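Sunday, May 24, 2026
By Solange Caron

The Rornix two-arm sorting kit has been on our bench since January, and I've put in some 200 hours with it. It comes with two arms, two grippers, a wrist camera for each and a table rail. Setup took most of a day. The manual is thin on cable routing — leave more slack at the base than it tells you to.

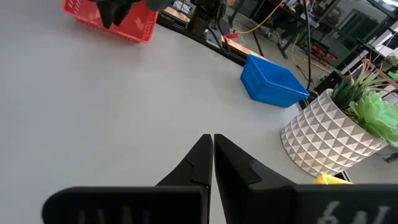
The fingers close evenly and haven't drifted. They handle thin plastic rims better than the Nanetti pair I used before, which tended to slip on anything glossy. Rated load is 465 grams per arm, enough for an empty basket but not much in it. The software is plain and quick to learn. I did have to restart it 6 times in the first week, and the update fixed most of that.

Baskets aren't included. Buy ones with a stiff rim, in colors the camera can tell apart.
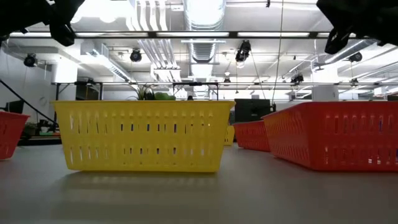
Yellow and red baskets on the table, with the grippers overhead.

Spare fingertips cost $50 a set and ship slowly. Valtonen sells a cheaper kit, but with one arm only. For small sorting jobs I'd buy the Rornix again.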